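Workshop Tips: What to Buy First for a Two-Arm Tea Table

Posted Tuesday, August 18, 2020 by Arlo Nguyen-Tran

In my workshop in Jitodville I keep a small table where two robot arms learn to pour tea. Many readers write to me before they buy, and they ask mostly for the price of the arms. I always answer that the arms are only one line in the budget. The other lines are small, but they come every month, and it is better to write them down before you order.

Start with the job and not with the catalog. Write on paper one sentence, such as "lift the kettle by the handle and bring the spout to the cup." From this sentence you can read what you need: how wide the gripper must open, how much weight the arm must hold when the kettle is full, and how far it must reach.

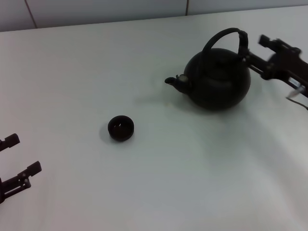
Should I buy both arms at the same time?
Buy one arm first if your task can be done with one. For pouring, one arm can do the main work, and the second arm can wait for the next budget year. Only ask the seller to confirm in writing that the same model will still be sold.

Weigh the kettle before you choose the arm. Fill it with water to the level you will really use, put it on a kitchen scale, and add the weight of the gripper. Beginners forget the gripper very often. The arm carries it all day, and the number in the seller's paper usually does not include it. I compared offers from Bemetti and Skandix, and in one of them the payload was given with the gripper and in the other without. On paper they looked the same.

Look also at the handle. A tall arched handle gives the fingers much space, but the kettle can swing when it is lifted. A fixed handle on the side is more stable and asks for a more exact grip. If you can, bring your own kettle to the demonstration.
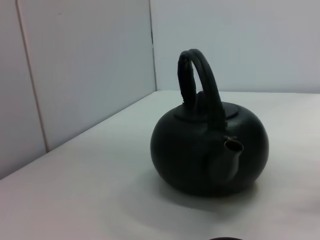

Then comes the table. I paid too little attention to this in my first plan and bought a light one, and in March I had to buy again. A heavy table with a plain light top is the best value in the whole room. Dark things are easy to find on it, for the eye and for the software. Put 200 dollars aside for the table and the cover, and do not move this money to another line.

My list of small costs, which you can copy:
Spare finger pads, 2 sets
Cables, one longer than you think you need
Screws of the same size as on the gripper, one box
Covers for the tabletop, 5 pieces
Towels, many
A second kettle of the same model

The second kettle sounds like luxury, but if the first one breaks and the shop does not have it anymore, you must teach the task again from the beginning with a different shape. I ordered mine from Fagundes together with the first one and paid the shipping only once.

Keep also some money for lamps. Soft light from more than one side makes weaker shadows, and ordinary lamps with a white shade are enough for this. For the wrist cameras, ask what shutter time they allow. A cheap camera can be good when the arm stands still and give only stripes when it moves fast.

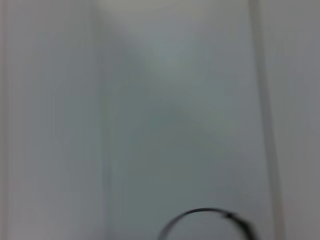
How long should I plan between the order and the first working day?
Plan 14 days after the last box arrives, and do not promise anything to anybody before this. The mounting is quick, but fixing the cables and setting the cameras take most of the time. If one part is missing, the days start again from the day you receive it.

For water, make the first tests with an empty kettle, then with cold water, and keep the power supply higher than the tabletop. Put the receipts in one envelope and write on each of them which line of the budget it belongs to. Next month I will write about insurance, when I have the answer from my agent.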